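Small Kitchen, Long Winter

By Nighat Gilani

There is a kind of kitchen that never quite leaves October, and I have come to love it. The one at Tenmont is barely a corner – a white tabletop, a black wire dish rack and walls papered in snow and pinecones – and yet I could happily dry bowls there all afternoon, with the kettle grumbling and no one in any hurry for supper.
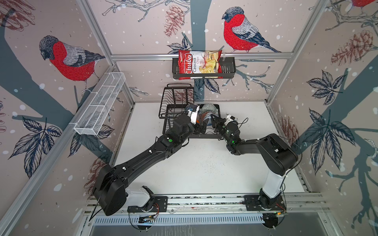
Bowls should always stand on edge, according to Bjarke Ketilsson, and anyone who stacks them face down deserves the puddle they get. I'm inclined to agree, though my mother stacked hers for years and we all survived it.

What I like best is that nothing matches and everything gets along. The roses on the blue bowl have no business beside a bullfinch, but put the two together and you'd think they had been introduced by an aunt.

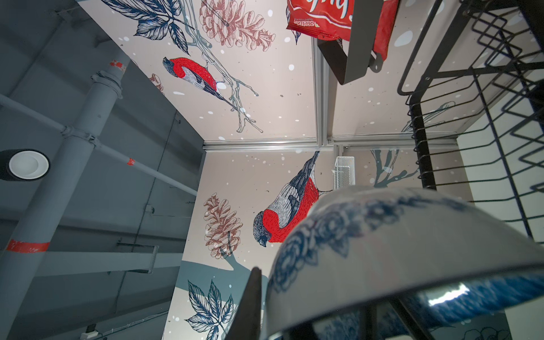

Cobalt roses, with bullfinches on the wallpaper behind.

Then there is the matter of snacks. A wire basket hung on a rail keeps them up off the table, where the rack needs every inch it can get, and I find I eat fewer chips when I have to reach for them (well, a few fewer).
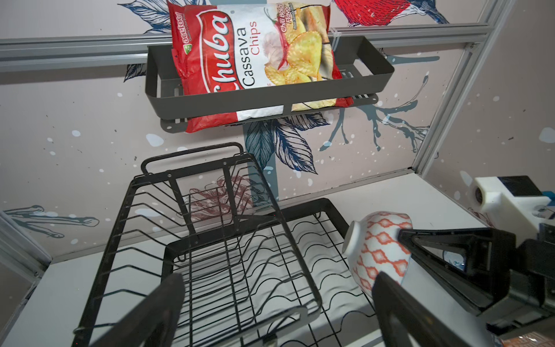
Chili-flavored cassava chips in the wall basket, with the dish rack below.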